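Sorting the cable box, part two

January 14, 2023

Filed under: Workshop, Storage

The first part dealt with screws and wall plugs. Cables took longer, mainly because a cable can look fine and still be useless, and you can't tell by looking. I had put this off since May.

The starting point was one plastic crate from the old apartment, one drawer in the hall cabinet and whatever had collected behind the desk. Everything went on the floor, and I pulled it apart by hand. I don't recommend scissors at this stage, even for old twist ties. I nicked a good extension lead that way and had to throw it out.

Total after untangling: 41 cables. Of those, 11 were power cords with a molded plug at one end and an appliance connector at the other. Nine had no device left in the house that they fit. The rest were network, USB, audio and video.

Sorting by connector

My first attempt was by device, and it failed inside an hour. Power cords get swapped between devices all the time, so a bag marked "monitor" ends up holding whatever was left over. Sorting by connector is stable. The groups I ended up with:

Power, three-pin appliance connector
Power, two-pin figure-eight
Network
USB, by the small end
Audio
Video
Fixed adapters (brick and lead in one piece)

Adapters get a label with voltage, current and polarity, copied from the plate in block capitals. The printing on the plate is often gray on black and about as legible as you would expect. I also write the name of the device. Where I didn't know the device, the adapter went into a separate bag with the date on it, and it goes to recycling if I haven't opened the bag in a year.

Testing

Network cables went through a cheap continuity tester. Two failed, both at the plug, and I cut them up on the spot so they couldn't find their way back. Power cords I checked by eye and by hand, unplugged: run the full length through the fingers, feel for flat spots or cuts, then flex the last bit before each plug. If the jacket has pulled away from the plug and you can see the inner conductors, it goes in the bin. I don't repair molded cords.

Coiling

Selma Janevski works with stage sound and has opinions about coiling. Her method is over-under: one normal loop, then one loop with the wrist turned so the cable passes behind itself, and so on to the end. The twist from one loop cancels the twist from the next, and the cable lies flat and pays out without kinks. It takes an evening to learn. Winding around the elbow is faster and puts a full twist in every turn, which the cable then keeps.

Stiff power cords don't take to over-under very well. They have a memory of however they were folded at the factory. I let those hang over a door overnight before coiling, which helps somewhat. Loop size matters more than technique here - a hand and a half across is fine for a thick cord, and anything tighter springs open.

For ties I use hook-and-loop strip cut from a roll. Mine is from Zulex, 330 centimeters to the roll, and I had a little left at the end. Fix the strip to one end of the cable, behind the plug, so that it stays on when the cable is in use. Zip ties are a mistake on anything you plan to use again.

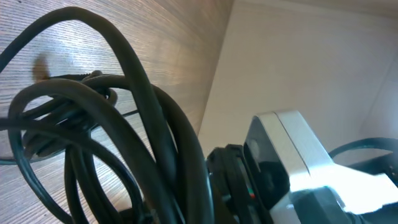
Should power cords and thin signal cables be stored in the same bin?
Keep them apart. The heavy cords work their way down through the light ones every time the bin is moved, and the thin plugs get bent. If there is only one bin, put a cardboard divider in it.

Storage

The bins are the shallow Westerberg ones with a lip at the front. Deep bins invite stacking, and the bottom layer is never seen again. One connector type per bin, label on the lip. The network bin is half empty and I'm leaving it like that.

Amândio Sequeira wrote after part one to ask about hooks. I have tried hooks on the inside of the cabinet door. They work for long cables and extension leads. Short ones slide off when the door is closed with any force, and it is always closed with some force.

Still open: the leads behind the desk that are in use. They are tied in two bundles, power on one side and signal on the other, but neither is labeled at the socket end. I have a roll of wrap-around labels and will do them the next time the desk is moved.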